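# House Rules for Robots (and for the People Near Them)

I have a question for you. If a robot came to your house to help clean up, what rules would you give it?

I ask kids this whenever I write about robots, and the answers are great. "Don't step on the cat." "Don't throw away my drawings." "Knock first!" Grown-ups who build robots think about the very same stuff, only they use longer words and a lot more paper.

Let's start with the word *standard*. A standard is a set of rules that lots of people agree to follow, so that everybody's machines behave in a way you can count on. Your school might have a rule about walking in the hallway. A standard is like that, except it can be 100 pages long and has a table of contents. I've read a few. I needed snacks.

## Rule one: look before you grab

Picking up trash sounds easy, right? You see a can, you pick up the can. But a robot has to work out what each thing *is* first. A can is hard and round. A tissue is soft and squishes flat. A bottle can roll away. If the robot squeezes all of them the same way, something is going to get crunched or dropped. 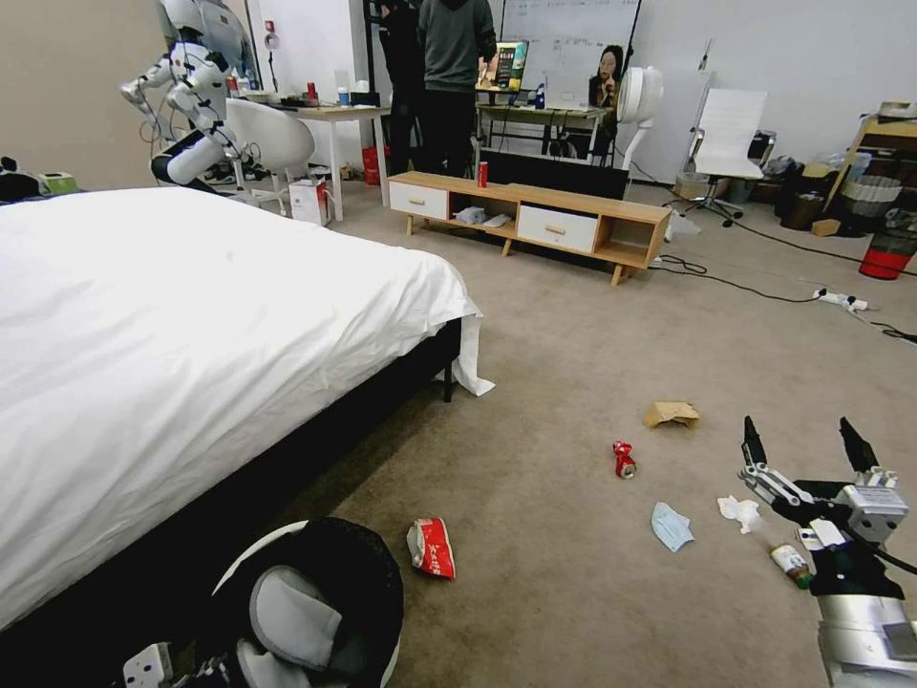
So good practice says the robot should use only as much squeeze as the job needs. Engineers call this a force limit. Try it yourself: pick up a grape, then pick up a heavy book. Your fingers used different amounts of push, and you didn't even have to think about it. A robot has to be taught that, sometimes by practicing 1000 times or more.

## Rule two: people go first

This is the big one. People move around! They walk past, they stop, they turn back for their phone. A robot arm that's busy with a job still has to leave room for them.

The rule I like best goes like this: if a person gets too close, the robot slows down. If the person gets even closer, the robot stops. And it stays stopped until it's safe to go again. Some robots have a big red button, too, called an emergency stop. You press it and the robot quits moving, no arguing.

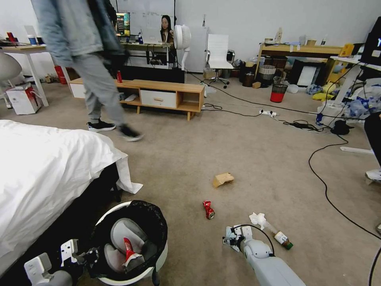 *A person walks through the room where the robot arms are. People always get the right of way.*

You have a part in this rule as well. Here's what I'd ask of you if you ever visit a robot:

- Keep your hands away from its hands, even if it's standing still.
- Watch out for cables on the floor.
- Ask a grown-up who knows the robot before you walk up to it.
- Long hair gets tied back — mine too.

## Rule three: when you're not sure, ask

Say the robot finds a piece of crumpled paper. Is it trash? Or is it your treasure map? A careful robot shouldn't guess. It should leave the paper alone, or put it somewhere safe and ask a person later. The same goes for shoes and slippers and toys. Lots of things that end up on a floor are not garbage (please tell my family this).

I think a robot should also keep a list of what it threw out. That way, if your map goes missing, you can check.
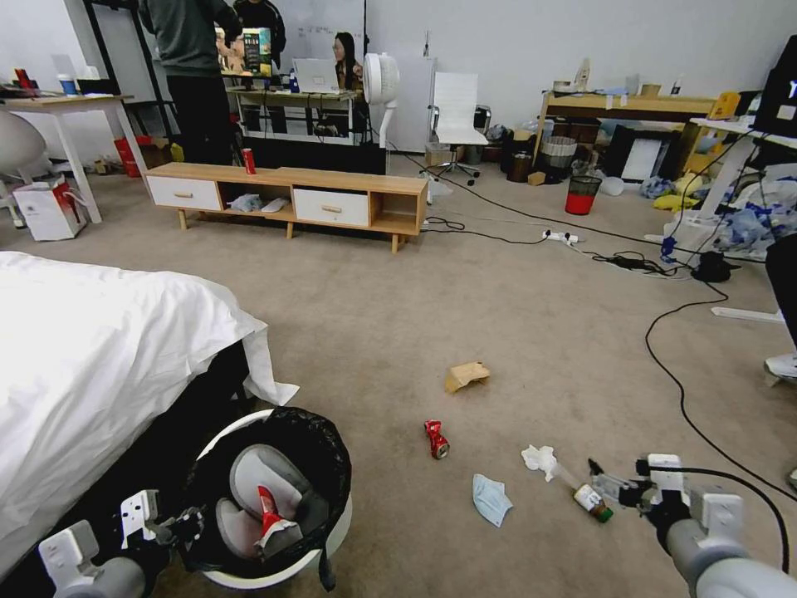
A reader called Dillell wrote to me about this and said the robot should have to wait a whole day before the trash goes out, because you don't always notice something is gone right away. I love that idea! I'd maybe make an exception for banana peels.

## Now you write some

Get a sheet of paper and pick one room in your house. Write down three things a robot may touch in there and three things it may never touch. Then swap with a friend and try to find a hole in each other's rules. "Pick up everything red" sounds fine until somebody leaves a red sweater on the floor.

When you find a hole, fix the rule and try again. The people who write real standards do that over and over, and they argue about single words while they're at it.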